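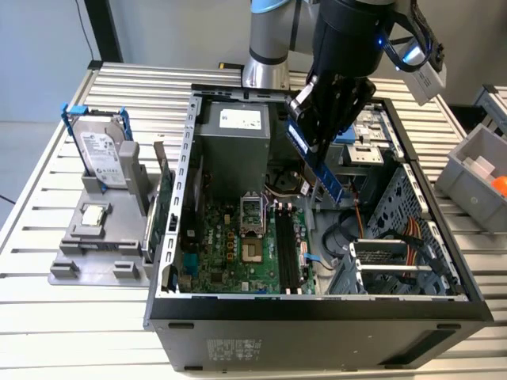 I have a soft spot for the boring office desktop, and I'm tired of hearing that it's garbage. You know the kind I mean. Black box, no windows in the side, no glowing fans, bought by the hundred for some insurance office and sent to the curb the day the lease ran out. People walk past these machines at the recycling center to fight over a beat-up laptop with a swollen battery! Meanwhile, lay one of the Dell towers on its side and take the panel off, and there's so much room in there. You can get at the memory slots straight from above, with the little white latches right where your fingertips want them, and a blue stick of RAM goes in without anybody having to unscrew a single other thing. Try that with the laptop.

I bring this up because my town, Wundcombe, changed its drop-off rules in October, and now any desktop older than five years goes straight in the shredder bin. It used to be that you could set a computer on the swap shelf and somebody would take it home. I took home plenty. The new sign says the machines are "past useful life," and I stood there reading it with a tower under one arm, feeling personally insulted on its behalf.

Past whose useful life? My mother pays her bills on a tower older than the rule allows. So does my neighbor, who mostly plays solitaire and looks up birds. I've got one in the garage that does nothing all day but play the radio and hold my manuals, and it's been doing that through summers that melted the glue off my shoe rack. None of us are editing movies. We need a thing that turns on.

The part that gets me is how little these computers usually want. Most of the ones I've dragged home had one of the same few problems. The memory was skimpy. The drive was old and slow, or somebody had (quite sensibly) pulled it before giving the computer away. Or the inside was so full of lint that the fan sounded like a hair dryer. You can deal with all of that on a kitchen table in an evening, and I say this as a person who once put a bookshelf together with the backs facing out.

I learned on a Ralar, a machine I'm fairly sure was designed by someone who hated hands. Every single part was behind another part. To get to the memory you took out the drive, and to get to the drive you took out a bracket, and the bracket was held in by 11 screws of what felt like 11 different lengths. I kept them in a muffin tin. I still had one left over at the end and I still don't know where it goes — the computer ran fine, so maybe it didn't go anywhere.

After that I opened my first plain office tower and just about cried. Somebody had thought about the poor technician who was going to be doing this all day, in a back room, under bad lights. The stuff you're meant to touch is very often blue. Blue latch, blue tab, blue caddy. You don't need the manual, you just go looking for blue. I wish my car worked like that. I wish my dishwasher did too, come to think of it, because I had the kick plate off that thing for a whole afternoon and never found what I was looking for.
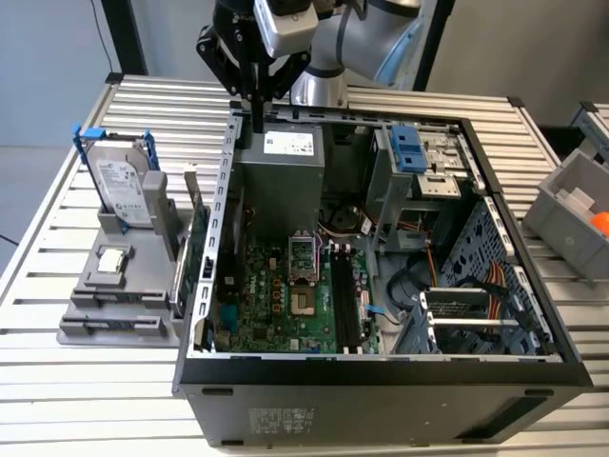 And drives in caddies, can we talk about that for a second? A hard drive that sits in a plastic sled and comes out with a squeeze is one of the nicest small ideas in the history of office equipment. You can stand it up somewhere safe while you work on the rest. You can hand it back to whoever gave you the computer, so they go home with their tax returns and their wedding pictures and you go home with a clean conscience. I think half the fear people have about giving away an old machine would go away if they saw how easy that is.

I'll be fair to the other side, because a friend who works in recycling has been fair to me. She says the swap shelf was a mess. She's right. People left printers on it. People left a fish tank on it. She also says old desktops use more power than new ones, and that's often true, and if you leave one running day and night you should think about it. I turn mine off. (Not the garage one. I did say I'd be fair.) And there's the software question: at some point the newest version of whatever you use won't install, and you either learn something different or you're stuck. I learned something different. It took me a weekend and some swearing.

I'm not persuaded any of it adds up to a shredder, though. A shop called Briren, two towns over, takes in the same machines our drop-off is crushing, wipes them, puts in some memory and sells them to students for less than I spend on a pair of boots. The Christodoulou hardware store on Main Street lets people leave spare parts in a bin by the register, and I've pulled good sticks of memory out of there from in between the hinges and the paint stirrers. So there's plainly a market! It's just that our town has decided the market is over because of a number on a sign.

What I'd like is pretty modest. Put the shelf back. Put a lock on it if you have to, open it one morning a month, and say no to printers and fish tanks. Let anyone who's curious take a tower home and open it up, because opening one up is how you stop being scared of them. Touch something metal first, keep your coffee on a different table, and do unplug it. I did forget that last one once, with the Ralar, and I would rather not discuss it.

I never did put that tower in the bin, by the way. It's in my hallway next to the umbrellas, waiting for some memory, and if you live near me and you need a computer for your kid, come and knock.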